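讲稿备注:机器到底能不能替我叠裤子
(周四下午场,排在茶歇后面,大家会困,开头别放公式)

【开场】

先等人坐好。后排会有人端着咖啡进来,别等他们。

第一句:各位下午好,我今天要讲的是叠裤子。

停一下,看有没有人笑。没人笑就接着讲,不要解释。

我做机器操作研究这些年,亲戚只问过我一个问题:你那个机器会不会干家务?头几年我答"快了",后来答"看你怎么定义家务",现在我直接去帮忙端菜。今天这场就是把饭桌上没来得及说的那部分补完。

下面要讲的有:演示视频为什么总是那么好看;衣服为什么比螺丝难;车间里的情况;最后给一个我自己也不太满意的判断。

【第一部分 演示视频】

(放幻灯片2,只有一行字:"本视频为4倍速播放"。)

大家都见过这行小字。它一般在右下角,颜色跟背景差不多。机器叠一件T恤,叠得方方正正,配乐是钢琴。你把它还原成正常速度,钢琴就成了催眠曲。

我不反对加速。我自己的视频也加速。我妈看过以后问我,机器为什么走路那么急。

值得问的几件事,演示里通常看不到:
衣服是谁铺平的?
衣服是不是每次都同一件?
叠完以后是谁抱进柜子的?
失败的那几次放在哪个文件夹里?

讲Kirkau的例子。Kirkau是我们组里的双臂平台,两条胳膊,一个底盘,名字是Costel Buzatu起的,含义他一直不肯说。去年我们让它叠毛巾,毛巾是同一款,同一个颜色,桌面是专门挑过的深灰色。效果非常好。后来有人把毛巾换成了自己家带来的一条,边上有流苏。Kirkau捏着流苏举了很长时间,像在考虑人生。

(这里可以学一下那个姿势,但是上次学的时候话筒掉了,看情况。)

想说的意思:毛巾是长方形,四个角,正反面差别不大。它是布料里面最讲道理的一种。评测喜欢用毛巾,我完全理解,我要是命题人我也出毛巾。

【第二部分 裤子】

讲慢一点,这一段是全场重点。

硬东西有一个位置和一个朝向,六个数字就交代清楚了。一条牛仔裤要几个数字?这个问题我问过Tove Steinarsdóttir,她是做布料仿真的,她想了一会儿说,看你愿意等多久。

裤子有两条腿,两条腿可以互相压着、拧着、一条翻在里面。腰那一圈厚,裤脚那一圈也厚,中间薄。厚的地方夹不住,薄的地方一夹就起褶。口袋会翻出来。洗过的裤子和没洗过的裤子手感不一样,机器又没有童年,没有人从小喊它去收衣服。

还有地方的问题。论文里的衣服在桌上,家里的衣服在床上、席子上、椅背上。周围还有别的衣服,颜色深浅差不多,全堆在一起。人一眼就知道哪条裤腿属于哪条裤子,机器得先猜。

(翻到下面两张,放着别动,等十秒再说话。)
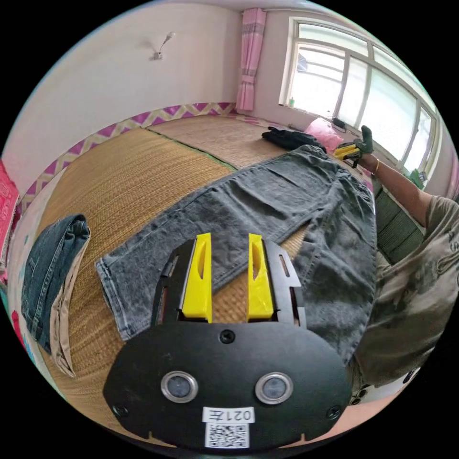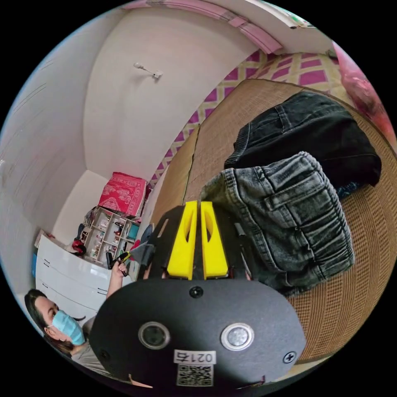
接着说抓哪里。

人叠裤子的第一个动作一般是拎腰,抖一下。这个"抖"字在我们这行非常贵。抖是动态动作,要快,要两只手同步,还要在布料飞起来的时候知道它准备落在哪里。人做这个动作的时候通常在看电视。

多数系统的选择是不抖。它们在平面上拖、拉、翻、压,一小步一小步来。好处是稳,坏处是慢,而且每一步都会留下新的褶,然后下一步去处理上一步的褶。写过论文的同学应该对这个过程很熟悉。

再说"叠好"怎么算。这是我被审稿人问得最多的。我们用过的标准有:轮廓重合度、厚度、边缘对齐。Costel提议过一个标准,叫"你妈看了会不会重叠一遍"。我们在组里认真讨论过,结论是这个标准最准,但没法自动化,而且样本之间方差太大,主要是妈不一样。

后来折中,规定:叠完以后能单手拿起来不散,就算成功。按这个标准,我们做了200次裤子试验,一共30条裤子轮着来。

(问听众:你们猜成了多少次?让他们喊几个数字。不管喊什么都点头。)

别直接给数字,先放失败分类那一页。

第一类,抓起来的时候抓了两层。本来只想拿上面那条裤腿,结果两条一起走了。这是最大的一类。
第二类,抓空。夹爪合上,很有信心地抬起来,手里什么也没有,后面的动作全部照做。各位可以想象一下一台机器非常认真地叠空气,叠完还归位。
第三类,抓对了,放歪了。
第四类,我们自己也说不清。文件夹名字叫"其他",它一直在长大。

然后说:成功率过半,我就不细讲了,报告里有,想看的同学茶歇来找我。(茶歇在前面,已经过去了。看他们什么时候反应过来。)

【第三部分 从人手里学】

现在的主流路子是让机器看人怎么做,做很多遍。手写规则那一派我待过,规则写到后来,有一条是"如果裤子看起来不像裤子,回到第一步"。这条规则是我写的,跑起来以后机器在第一步住下了。

Clonov是我们攒的一批示范数据的代号,目前1,566段。整理这批数据让我学到了不少关于人的事。

同一个人,上午叠和下午叠不一样。上午会把裤缝对齐,下午对折两次就完了。对学习算法来说,这两种都是"专家示范"。机器学下来,学到了一个介于认真和糊弄之间的水平,和我本人差不多。

惯用手也有影响。有人永远先动右腿,有人看哪条腿近。还有人会在叠完以后拍一下。这个"拍"到底有没有用,组里吵过。Tove说有用,能把空气压出去。Costel说没用,就是满意。我们把它留在数据里了,所以现在Kirkau叠完也会拍一下。有一次它没叠成,也拍了一下。

(这里一般会笑,等。)

要讲清楚的一点:示范多了以后,确实见效。以前换一条裤子就不行,现在换一条颜色相近、料子相近的,多半能行。换成带弹性的、特别小的、装饰特别多的,还是要看当天运气。换一个房间,光线不同,也还是会掉一截。掉多少,每个组给的数都不一样,我建议大家看到特别漂亮的数字时先翻附录。

【第四部分 车间】

可能有人是做工业的,前面一直在等这段,不好意思。

车间的同行常对我说:你们家务这边做得慢,我们早就自动化了。我就去看了。

Grulitz是一家做小型阀件的厂,接待我们的工程师很热情。主线上机器干得又快又准,我看了很服气。然后我走到线的尽头,有两位师傅坐在那里,面前一个纸箱,在把塑料袋撑开,把零件放进去,把袋口折两下。

我问这个为什么不上机器。他说试过,袋子太软。

所以软东西在哪里都是软东西。线束、密封圈、包装袋、手套、不干胶背后那张纸,和裤子是一家子。工厂的办法是尽量让它们不出现,实在要出现,就请人来。家里没有这个条件,你不能为了方便机器,规定全家只穿硬衣服。

再补一个:车间停一分钟有人算钱,所以失败率必须很低。家里叠坏一条裤子没人算钱,按说门槛低。可是家里没有工程师站在旁边按复位。我岳父愿意按,但他每个按钮都按。

【第五部分 账】

(这页字多,念快一点。)

Bhattacharjee是我们内部的一张打分表,用来判断一件家务"现在能不能交给机器"。不复杂,只问两个问题:它失败以后,人收拾残局要多久?人在旁边看着它,要占掉多少注意力?

扫地:残局小,基本不用看。过关,早就过关了,虽然它至今认为我家拖鞋是墙。
把碗放进洗碗机:残局是碎的。暂时不过。
擦桌子:空桌子可以。我家没有见过空桌子。
叠毛巾:可以,前提是你愿意给它单独一张桌子和一个下午。
叠裤子:能叠,叠得也像样。就是你在旁边看它叠完一条的时间,自己能叠完一筐。
给被子套被套:我们没有打分,组里一半的人也不会。

【收尾】

回到饭桌上那个问题,机器会不会干家务。

我现在的回答是:有些会干了,而且一年比一年好,这是实话,不用加速也看得出来。但"会干"和"你可以出门"之间还有很长一段,这一段没有什么漂亮的视频可以拍,基本上就是换房间、换裤子、换光线、再来一遍。

如果有人问什么时候能买:不要报年份。上次报了,有人记下来了,今年还坐在第一排。

如果有人问人形好还是轮式好:说各有优点,喝水。

如果有人问要不要干脆一直穿不用叠的衣服:这是个好问题,我个人已经在实践。

最后一页是致谢,记得念Tove和Costel的名字,Steinarsdóttir提前练两遍。备用视频在U盘里,没有加速,很长,除非时间剩得特别多,否则不要点开。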